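Werkstatt Leltow, Emden
Galerie: Ekach sortiert Handschuhe

Stand: 26. Januar 2020

Ekach ist ein Paar Roboterarme und gehört seit vergangenem Mai zum festen Inventar der Werkstatt Leltow. Gebaut wird abends, wenn die Drehbank Ruhe gibt, und bezahlt aus der Kaffeekasse, was die Wahl der Motoren erheblich vereinfacht hat. Die Aufgabe klingt nach Kinderbeschäftigung: Arbeitshandschuhe aufnehmen und in einen Korb legen. Ein Kind wäre allerdings nach 3 Minuten fertig und wollte danach ein Eis. Ekach will kein Eis, braucht dafür aber ein Netzteil, zwei Rechner und jemanden, der mit der Hand in der Nähe des Ausschalters sitzt.

Auf die Handschuhe kamen wir, weil in der Werkstatt eine Kiste davon stand, die seit Jahren auf jeder Aufräumliste auftaucht. Der erste Plan sah Schrauben vor. Schrauben sind hart, haben eine Form und behalten sie. Ein Strickhandschuh hat keine dieser Tugenden. Er sieht nach jedem Hinlegen anders aus, gibt nach, wenn man ihn fasst, und hat fünf Finger, von denen bei uns gern einer unter den anderen liegt. Wer schon einmal im Winter an der Bushaltestelle versucht hat, einem Dritten einen Handschuh anzuziehen, kennt das Problem von der anderen Seite.

Am meisten Zeit ging für die Verkabelung drauf. In der ersten Fassung liefen die Leitungen straff an den Gliedern entlang, was ordentlich aussah und genau so lange hielt, bis sich ein Ellbogen ganz beugte. Jetzt haben sie Schlaufen. Das Ergebnis wirkt, als hätte jemand den Aufbau mit Lakritz dekoriert, aber seit dem Umbau ist keine Ader mehr gebrochen. Beide Arme sitzen auf gelochten schwarzen Montageplatten an der vorderen Aluschiene. Die Löcher darin stammen aus einer Zeit, in der wir noch dachten, wir würden die Basis nur einmal versetzen.
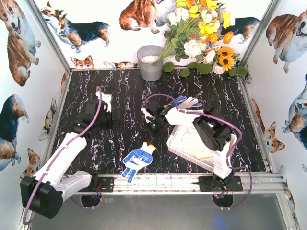
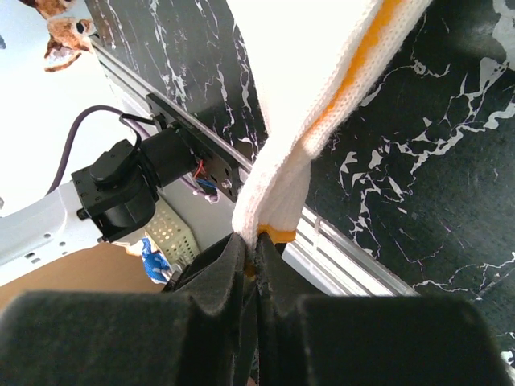 Ekach bei der Arbeit. Erstes Bild: beide Arme über der Platte, vorn rechts der Korb. Zweites Bild: Blick vom Greifer, weißer Strick mit gelb-orangem Streifen zwischen den Fingern.

Noch ein paar Anmerkungen für alle, die so etwas nachbauen wollen oder davon abgehalten werden möchten.

Greifer: Die Finger sind Eigenbau, Fassung 19. Fassung 1 bis 6 waren zu glatt, Fassung 7 war so griffig, dass sie den Handschuh nicht mehr hergab. Danach wurde es unübersichtlich. Eine Schachtel mit den Vorgängern steht im Regal neben dem Lötplatz und darf besichtigt werden, gern auch mitgenommen. Die jetzige Form läuft vorn spitz zu, womit man eine Stofffalte fassen kann, ohne gleich die ganze Platte mit anheben zu wollen. Versucht haben wir das mit Fassung 11. Die Platte hat gewonnen.

Kamera am Handgelenk: sehr zu empfehlen. Von oben sieht man, wo ein Handschuh liegt, vom Greifer aus sieht man, ob man ihn hat. Zwischen beidem liegt ein Großteil unserer Abende. Die Belichtung ist ein Kapitel für sich: Weißer Strick auf schwarzer Marmoroptik bringt kleine Kameras zuverlässig an ihre Grenzen. Stellt man auf den Stoff ein, verschwindet der Tisch, und umgekehrt.

Bündchen: Der farbige Rand ist die große Hilfe. Unser Erkennungsprogramm heißt intern Abubakari, nach einer Kaffeesorte, die es in der fraglichen Nacht gab, und es hält alles Orange für ein Handschuhende. Bei Handschuhen liegt es damit meist richtig. Beim Gehörschutz der Werkstatt weniger, der war schon zweimal zum Sortieren vorgesehen.

Zwei Arme: Ja, man braucht beide. Nein, sie arbeiten nicht immer zusammen. Die Software vergibt Vorfahrt, und zwar nach einer Regel, die auf dem Papier rechts vor links heißt und in der Praxis so höflich ausfällt, dass manchmal beide Arme in der Luft stehen und warten. Nach 60 Sekunden Stillstand piept es jetzt. Vorher haben wir das gelegentlich für konzentriertes Rechnen gehalten.

Geplant ist als Nächstes das Zusammenlegen von Paaren. Dafür müsste Ekach links und rechts unterscheiden, eine Fähigkeit, über die in der Werkstatt nicht alle Beteiligten sicher verfügen. Die Stückliste liegt ausgedruckt am Eingang, die Datei mit den Greiferformen gibt es auf Anfrage. Bitte dazuschreiben, welche Fassung gewünscht wird. Nummer 7 geben wir nur mit schriftlicher Warnung heraus.

Zurück zur Projektübersicht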